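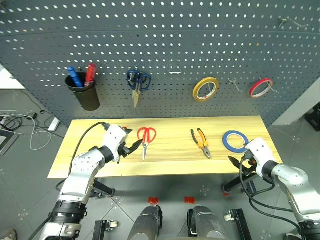 Ok-hee Choo wrote:

> Is the Brakudthorpe open day worth the drive? I went to one of these a while back and it was all slides. I'd want to see arms doing real work, tools and all.

Yes, go! I got back from it last night and I'm still grinning. No slides at all, just the two-armed robot at the Nurner bench tidying up: scissors, pliers, screwdrivers, rolls of tape, all going onto a pegboard. I stood there for 30 minutes and let my coffee go cold.

What got me was the tape. A roll has to go onto a metal hook, hole first, and there isn't much room between one roll and the next. I kept leaning in as if that would help (I do the same thing at bowling).

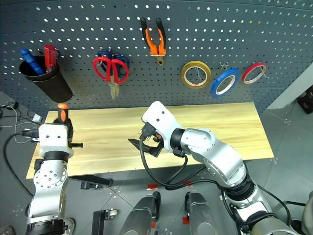
The Strickland folks were happy to take questions the whole time, even my dumb ones about grip force. They run it again in April, 2 sessions, and the one at 6 pm is the quieter of the two. Park behind Olgate, the front lot fills up early.

Ok-hee, if you do go, ask them about the scissors. They can talk about hanging scissors for a very long time, and I mean that as praise!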